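Kit Stelura para clubes de robótica (licencia de aula)

¡Hola! Soy Gudrun Bauerfeind y llevo el club Ritetti desde febrero. Este kit lo montamos porque mis alumnos querían practicar con dos brazos y no había presupuesto ni para uno (ay). Trae el simulador, 11 ejercicios guiados y la tarea estrella: coger la bola y dejarla en el bol.

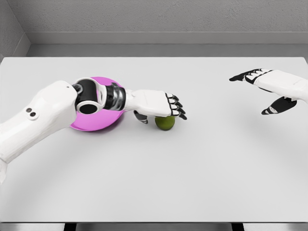 Cada equipo programa sus dos manos por separado y luego las coordina, que es donde empiezan las discusiones, ¡y lo mejor de la tarde! Yo pondría grupos de dos por ordenador.

Licencia anual: 400 € por centro, hasta 8 puestos
Requisitos: ver ficha técnica
Dudas y pedidos: Sieglinde Frerichs, tienda Trurnwood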